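Trevent is getting its village shop back

10/13/18

I've had a grin on my face all week, so forgive me if this runs on a bit. The shop in Trevent is opening again at the end of October, two years after the old one shut and left us all driving to Drarko for a pint of milk. Paavo Toivonen has taken on the lease, and he rang me himself to say so (I was in the bath, but never mind).
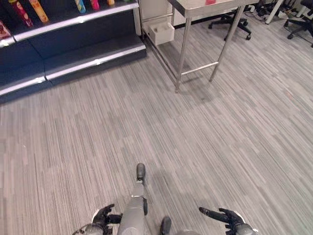
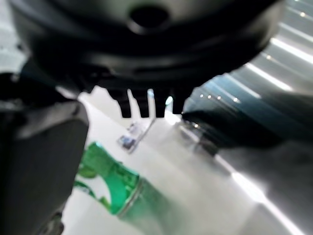
Paavo ran the grocery counter at Niskanen's in Drarko for most of his working life and says he had been looking for a place of his own for ages. The lease is for five years and the rent comes to 437 pounds a month, which he told me quite cheerfully, so I don't think he minds me printing it. He wants to keep things simple to begin with: bread, milk, eggs, newspapers, tins, stamps if the post office will have him. I asked what he'd do about shelving and he said he likes the dark navy sort with silver strips along the front, stepped so that the bottom tier sticks out further than the one over it, and a striped grey carpet would suit him nicely too — although his sister is all for lino, and having seen what our lane is like after rain I'm with her.

The money has come from all over. Over 2,000 pounds was raised by the summer fete and the two quiz nights, and another 419 turned up from the plant sale, mostly thanks to Ville Jääskeläinen's tomatoes. I bought six of those plants and killed four, but it was in a good cause! Ville is also lending his van for the bread run until Paavo finds something that starts in the mornings.

Opening hours will be seven till six, with a half day on Sundays if there's enough call for it. Paavo would love to hear what people want him to stock, and there's a sheet pinned up in the bus shelter with 29 suggestions on it already. Someone has asked for Delix oatcakes three times in three different pens. I put down decent marmalade and birthday cards that aren't rude.

He's after a Saturday helper as well, sixteen or over, good with change and happy to lift boxes. Pop a note through the shop door if you're interested, or catch him there most afternoons, when he'll be painting the back room. He takes two sugars.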